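One counter, two mugs and a place for the corn

October 19, 2023

The woman who runs the smallest kitchen at Prirham says she has moved the toaster oven more times than she has cooked in it.

She looks after the shared kitchen on the ground floor of the Prirham apartments, a building with 55 units and, for most of its life, one counter that residents piled things on and forgot. Over the past year she has been working out what belongs on that counter and what doesn't. She agreed to talk about it on the condition that her name be left out, because her neighbors already ask her enough questions about mugs.

"I didn't start with a plan," she said. "I started with a trash bag."

The first clear-out was last December. She put a note on the door with a deadline and then went through everything that was left. There were lids with no pots. There were 18 travel cups. She boxed up what was usable and took it to Tetance, the secondhand store near the bus station, where she also found the mug tree that is still in use.

"People thought I was going to throw out their stuff," she said. "I told them, if you want it, write your apartment number on it. Most of it never got a number."

What she kept was a short list of things that can stand in the open: a basket, a plate or two, a rack for drying dishes, a stand for mugs and the toaster oven. Everything else has to go in a drawer or go home.

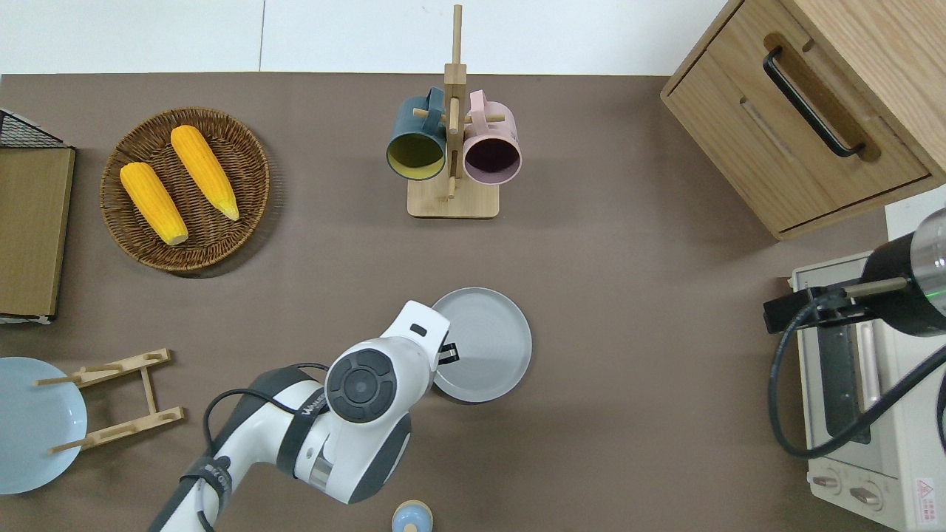 The counter at Prirham, with the corn basket, the mug tree and the toaster oven.

The basket is for food that will be eaten the same day. It is round and woven, and she picked it over a bowl because it weighs almost nothing and is easy to shift when somebody needs the space. Corn goes in there a lot at this time of year. One of the residents gets it by the sack from the Palamarchuk farm stand and leaves the extra for whoever wants it.

"I like it shucked before it comes in," she said. "I spent one whole evening picking silk out of the sink drain. So now that's the rule. Do it outside and bring me the corn."

She is less strict about plates. The ridged gray one is meant for serving, and she doesn't mind it being left out between meals. She had a white set before that but found they chipped at the rims, and she gave up on matching anything.

The drying rack took the longest to settle. The old one was a plastic tub with a tray under it, and the tray was never emptied. She replaced it with a folding wooden one with short pegs, made by a company called Gukudier.

"It holds fewer dishes, and that was the point," she said. "When it's full, you have to put something away. With the old one you could just keep stacking."

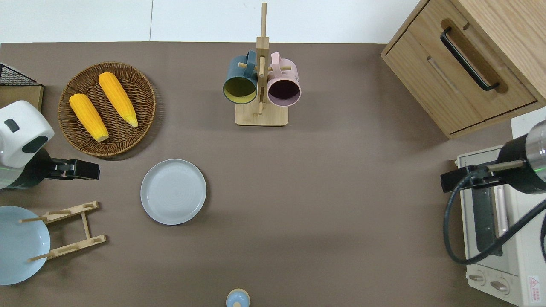 She does the weekly wipe-down herself and says it goes quickly as long as the counter has open space in the middle. She lifts the basket, wipes, and puts it back in the same spot near the wall. The rack she folds up and leans somewhere else while the surface dries. She uses dish soap and a cloth and has never bought a special cleaner.

The mugs were a harder sell. Residents were used to a shelf of them, and some were upset when the shelf came down. Her answer was that anyone who wants coffee can bring a cup from upstairs, and the ones on the stand are for visitors or for people who forget. The teal one and the pink one are the ones she likes best.

"They're different colors on the inside, so you can tell right away whose is whose if two people are sitting together," she said. "It sounds like nothing, but it stops arguments."

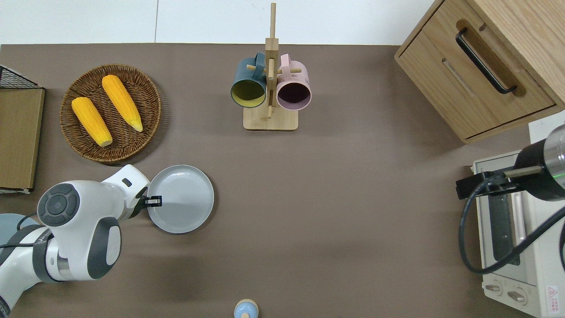

Money has not been a big part of it. The building gave her a budget of $200, and she went over it once, when the old toaster oven quit and had to be replaced. She has kept the receipts in an envelope in her own apartment, number 412, in case anyone wants to look. So far one person has, and he mostly wanted to know where the rack came from.

Asked what she would change next, she said the drawer. It holds dish towels, takeout menus and a lot of rubber bands, and she has put off sorting it since spring. She would also like a second basket for onions and potatoes - something with a lid, if Tetance gets one in.

For now she checks the counter in the morning and again after dinner. If there is something on it that she doesn't recognize, she leaves it for a day before she moves it to the box by the door.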